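Parus small press weekend: notes from two days at the tables

Thursday, January 15, 2026
By Fulgencio Carrillo

Print this post | E-mail this post

I spent both days of the Parus small press weekend behind half a table, selling my own minicomics and a few by people who couldn't make the trip. The hall is an old bus depot and it was cold on Saturday morning. By noon they had the heaters going and most of us took our coats off.

The table cost 25 dollars for the weekend, and I made that back before lunch on the first day. What sold was the short stuff. My longer book, the one with the sewn spine, mostly got picked up, flipped through and put down again. I had the same result in June at a smaller fair, so I'm going to split it into two parts and staple them.

The exhibition upstairs was the best thing in the building. It was original pages from Prarkness, the anthology, hung in the order they were printed. You could see the blue pencil under the ink and the places where a panel had been redrawn on a patch and glued down. I went up 2 times and would have gone again if I'd had someone to watch the table. The printed version loses a lot of the gray wash, and I hadn't known that until I saw the pages.

I caught one talk, on lettering by hand. It ran 30 minutes and could have been longer. The main advice was to letter before you draw anything else and to leave more room than you think you need. I've been doing it the other way around for years, and my balloons show it.

The organizers put attendance at 1368 for the weekend. Sunday felt busier to me, but I was near the door.

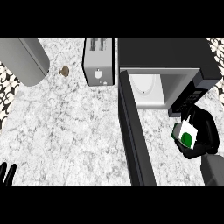

Page last changed: Thursday evening. Corrected the table price.

I bought too much, as usual. The Stojanovska booklet about night ferries is the one I've read twice so far. It has almost no words, and the printing is one color on cheap yellow paper. I also traded for a folded poster comic from the Pustano table and still haven't worked out which side to read first.

If you were at the next table and lent me your tape on Sunday, I still have it. Write to me and I'll mail it back.

Related posts
Stapling thick minicomics without bending the staples
What I took to the June fair and what came home
Scanning gray wash on a home scanner
Trading comics by mail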